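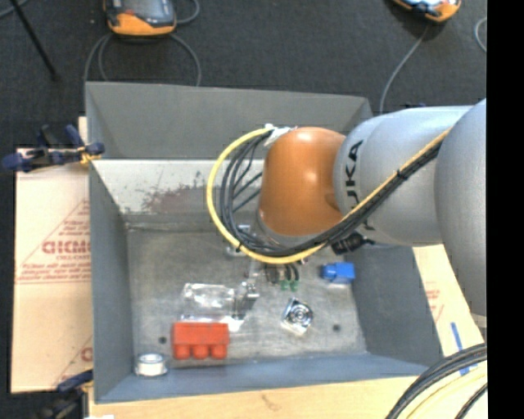 Visit report: Fustside parts store
Last updated: January

Fustside runs its returns and small-parts sorting out of a single bay behind the main warehouse. Ingvild Sjögren met us at the side gate at 9 and took us through the receiving end first, where mixed parts come in from the Hulell repair counters in cardboard cartons.

Cartons are weighed, opened and tipped. Paper goes into one cage, loose parts into metal bins with sloping sides. The slope keeps small pieces off the walls and brings them down to the floor of the bin, within reach. The bins are old stock. The one we spent most time at is scratched across the base, with reddish-brown scuffing on a paler inner panel and round holes in the floor. Pieces narrower than the holes should not be tipped in, and a note to that effect is in the bay procedure.

Contents are mixed by design. Bagged items stay in their clear packaging until they reach the bench, as the Ongart labels are on the bag and not on the part. Unbagged items are matched against a printed sheet of 546 part codes. Apinya Wattanapong, who maintains the sheet, told us 40 codes were retired last year and the numbering was left with gaps — a sensible choice, given how many old cartons still turn up.

The bench has 2 sorting positions. Pieces without a match go to a grey tray marked for Kuvoritz, the original supplier, and are sent back monthly. Pieter Radebe asked whether colour was used as a first sort. It is not. Green and red parts are both spread over several product lines, and an earlier trial by colour produced more rework than it saved.

Lighting over the bins is strong and fairly even, though bare metal throws some glare. Matte liners have been priced but not ordered.

Floor markings near the cages are worn and need repainting. We left by the loading dock at noon. Copies of the code sheet are with Bianca Sârbu.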